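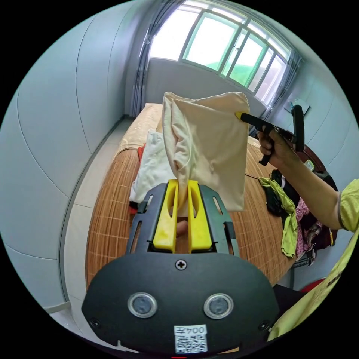
Call for participants: Writing about night work
Published 2020-02-25

Cesico is looking for people who work at night, or who worked at night in the past, and who want to write about it. The workshop takes place in June in Postwood, our house at the edge of Leltow. We invite nurses, bakers, drivers, cleaners, guards, printers, hotel porters, people from the post sorting halls and from every other job which begins when the shops are closed. You do not need to have published anything. You also do not need to be a good speller.

What we do
The workshop lasts 4 weeks, and we meet on two evenings in each week, from 6 until 9. In the first week we read short texts by other writers and talk about them. After this everyone works on one own text. It can be a story, a report, a letter or a diary, also a text made only of dialog. Poems are welcome too, but please know that our teacher Amra Petek has most experience with prose and will say so.

For people who have a shift in the evening we repeat the session on the next morning at 10. Please tell us in your application which time is possible for you. You can change between the two groups if your shift plan changes.

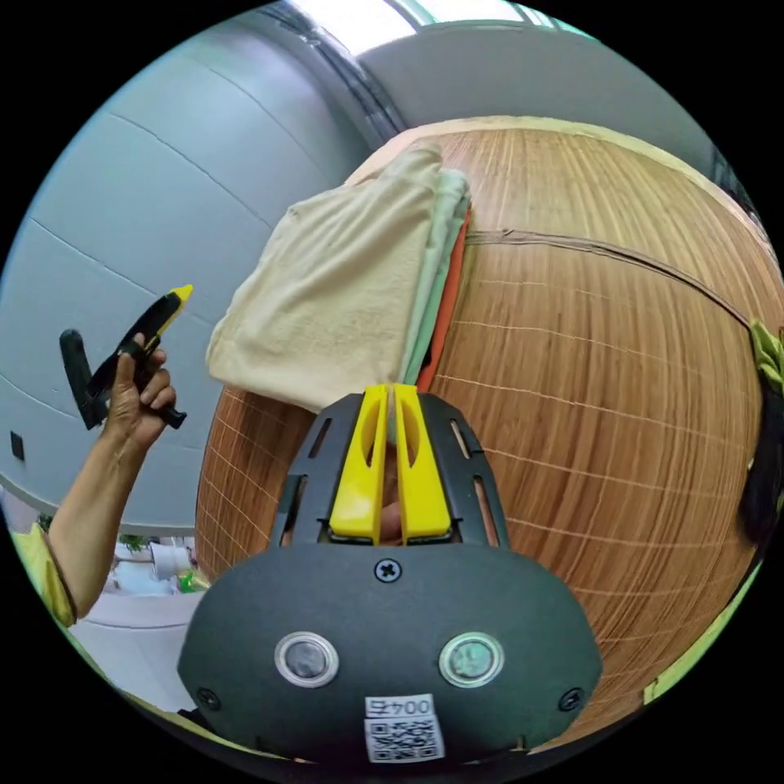
Yellow on dark gray. Photo: Amra Petek

Who can apply
You should be 18 or older and have worked at night regularly for at least one year. It does not matter if this was last month or long ago. The common language is English, because in the group there will be people with different first languages. You may write your first draft in another language. For the final text we help you to bring it into English, but we are not a translation office and we cannot do it for you completely.

We ask that you come to all meetings if you can. If you already know that you will miss more than two, please wait for the next workshop.

Costs and support
The participation is free. Each participant receives 500 euros from the Bajwa fund, paid in the last week. The money is meant for lost shifts, child care or whatever you need so that you can come. We do not ask for receipts. Travel costs inside the region are not paid extra. There is soup and bread at the evening sessions and coffee at the morning ones.

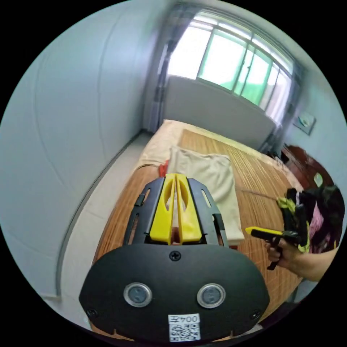

If you receive social benefits, please ask your office first if the payment must be declared. We can write a letter which explains what the money is for, and some offices accept it and some not. Last time this took long for two people, so it is better to ask before June.

How to apply
Please send us:
- your name, and a phone number or an address where we reach you
- a few sentences about the night work you do or did
- a text of maximum 2000 words, about any subject (handwriting is fine if we can read it)
- the session time you prefer

You can send it by post or put it in the letter box at the door of Postwood. The box on the street side belongs to the neighbors. We answer to every application in writing. Texts are read by Amra and by me, without the names on them.

How to find us
Take bus 244 from Leltow station to the last stop and go back along the road to the first gate on the left. The last bus into town leaves after the session ends, and we finish in time for it. The entrance has one step, and there is a ramp which we put out when you tell us before. The toilet on the ground floor is wide enough for a wheelchair.

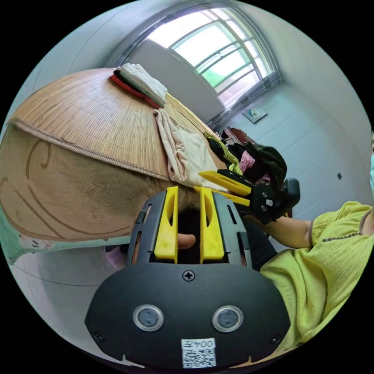
Text: Sabine Nolte, Cesico

A few words from the last workshop, for those who are not sure. I drove a bread van for many years before I came to Cesico, and I was myself a participant. I thought I had nothing to tell, only roads and bakery doors. Then Amra asked me what I was listening to in the van, and I wrote nine pages about the radio. They were not all good pages. Three of them are now in our booklet.

Some people in the group did not finish their text, and they came until the last evening anyway. You keep all rights to what you write. We print it only when you agree, and you can choose another name for it.

Questions about the application please to me, questions about the writing to Amra. We are both in the office at Postwood on Thursdays in the afternoon.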